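Procuramos operadores para testes de segurança com robôs de dois braços

O laboratório Tetteh abre 14 vagas temporárias para pessoas que queiram participar na revisão do nosso posto de manipulação. O trabalho começa em março.

Em novembro tivemos uma falha: o braço direito não obedeceu ao comando de paragem e continuou a descer até a garra tocar na mesa. Ninguém ficou ferido. No registo, que tem o número 2205, a falha ficou classificada como perda de comunicação, mas ainda não conseguimos repeti-la de maneira controlada. É para isso que precisamos de ajuda.

O que o operador vai fazer:
- conduzir os dois braços em tarefas simples, com panos, frutas e legumes de brincar;
- carregar na paragem quando o supervisor pedir e anotar a resposta de cada braço;
- escrever um relatório curto no fim do turno.

Não é necessária experiência em robótica. Pedimos idade mínima de 19 anos, boa visão (óculos são permitidos) e português ou inglês suficiente para escrever o relatório.

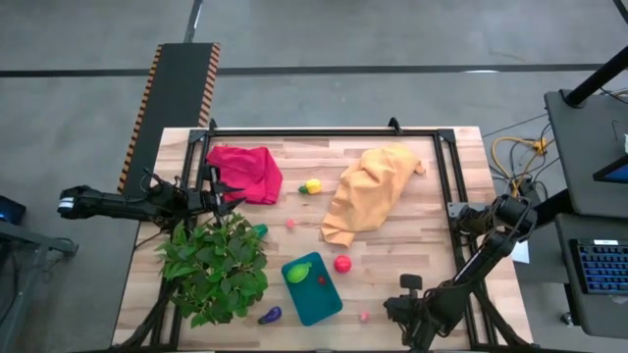 Os turnos são de manhã e duram quatro horas, com uma pausa. Durante os movimentos, todas as pessoas ficam fora do alcance dos braços. A formação inicial é paga como o resto do trabalho.

Candidaturas à atenção de Golnar Arabzadeh, com a referência 1336. Dúvidas sobre segurança: Ghassan Mansour.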